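Membership Cards: Changes from July

The Adley Library and Reading Room will replace all paper tickets with plastic membership cards from July. The change applies to the 506 members registered at the Stotia Road building and to those who borrow through the Fliveck branch. Existing tickets will remain valid for 14 days after the new card is issued. Members who carry several cards are advised to keep the library card in a clear sleeve, as the number must be readable at the desk.

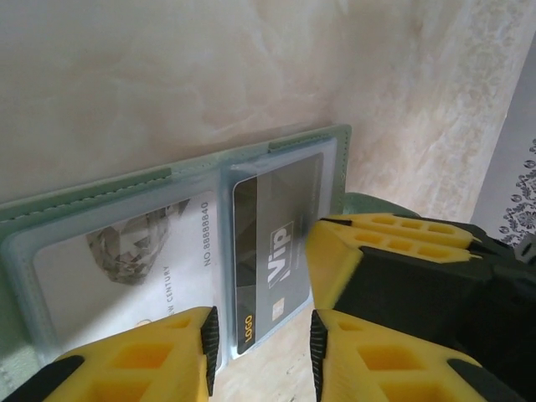
Collecting Your Card

Cards may be collected from the front desk between 10 am and 4 pm. Please bring your present ticket and proof of address. A lost card will be replaced for a charge of £2, payable at the time of request. Junior members under 15 must be accompanied by a parent or guardian.
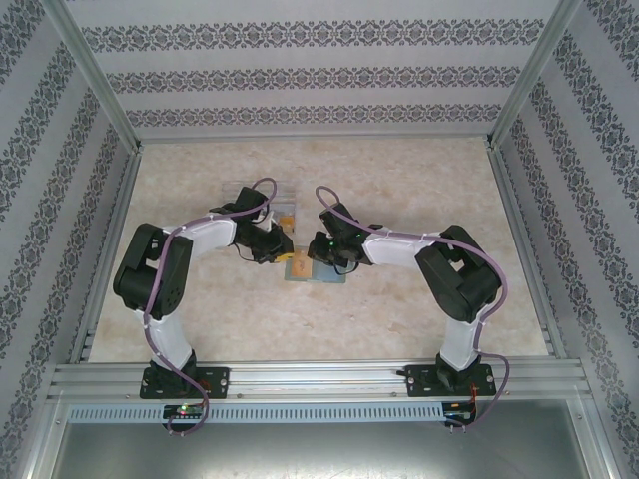
Opening hours at the Fliveck branch will be shorter while the new desk is fitted, and returns should be made to Stotia Road during this period. Reserved items will be held for an extra week. Members using the study tables are reminded that leads must be kept clear of the walkways – a cable left to hang in a loose curl, like the purple one by the metal rail, is easily caught by a foot or a chair leg. The Mazandarani Room remains open for quiet study in the evenings.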